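Campus News | Sustainability | Buildings

Jiltden's old boiler house has reopened, and I've already moved my desk in

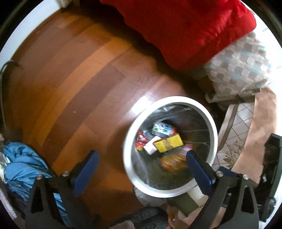 Nov 15, 2024

I've walked past the boiler house at Jiltden College most mornings for years, usually with my head down because the wind comes straight off the playing field, and I don't think I ever looked at it properly. It was a brick lump with a chimney. This week it opened again as the Maluleke Building, the new home of the environmental science department, and I've spent far too much of my working time wandering round it with a cup of tea.

If you missed the background, the boilers were switched off when the college moved to a shared heat network, and the place was used for storing exam desks after that. There was talk of knocking it down for parking. The department put in its own plan instead, the governors said yes (eventually!), and the builders arrived in July last year.

The bit everyone asks about is the roof. It now carries 82 solar panels, all on the south slope, and the screen in the entrance tells you what they're making at any given moment. On Wednesday it was drizzling and the number was pretty feeble, but I stood there watching it anyway, along with a couple of first years who should have been in a seminar. The screen also shows how much rainwater is sitting in the tank under the courtyard, and drizzle does wonders for that one. The toilets are flushed from it.

Then there's the heating. The building runs at a lower temperature than the rest of the campus, with pipes under the ground floor and much thicker insulation behind the old walls. The architects, Hallow, left a section of wall open behind glass by the stairs so you can see all the layers, from the brick outside to the plaster inside, with little labels. I love this. I've worked in four college buildings and couldn't have told you what any of them had in their walls.

Students get to use the building as coursework too. There are sensors in every teaching room, picking up temperature, damp and how stuffy the air gets, and the readings go into a system called Flundia that anyone with a college login can open. Second years are already using it for a project on why the top-floor lab warms up so quickly after lunch. My money's on the big west window, but I did English, so don't quote me.

Not everything is finished. The lift was out of action on opening day and the planting along the bike shed is mostly bare soil with canes stuck in it. The blinds in the seminar rooms are automatic and have their own ideas – they came down in the middle of a talk on Tuesday and wouldn't go back up till the sun had moved. I've been told the settings are being looked at. The café counter is there but the café isn't, and won't be until after the Christmas break, so bring a flask.

I've also heard a few grumbles about space. The department had 36 desks for research students in its old rooms across the road, and the new building has 25, to be shared through a booking page. Some people like that, as plenty of them are out on fieldwork half the year and their desks sat there gathering post. Others want a drawer with their name on it, and I can see why. The college says it will look at the numbers again at the end of the spring term.

For what it's worth, I think they've done a lovely job. The chimney is still there, cleaned up, and it now pulls warm air out of the main stairwell in summer, so it's doing a bit of work again. The old coal hatch has become a window seat. It's a very good window seat, deep enough to put your feet up, and if you get in before nine you can usually have it to yourself (please don't all rush).

The public can have a look round as well. Tours run on Saturday mornings until the end of term, they last around 5 minutes longer than the leaflet says if your guide gets going on the subject of heat pumps, and they're free. You don't need to book, just turn up at the courtyard door. Children are welcome and there's a scavenger sheet for them at the front desk, with questions on fossils in the floor tiles and where the rain goes. Sensible shoes are a good idea, as the tour goes up to the roof walkway and the steps are the open metal kind.

The rock and soil collections are being moved across next, cabinet by cabinet, so expect the path by the library to be coned off on and off until the holidays. Cyclists should go round by the sports hall.

14 comments | 61 shares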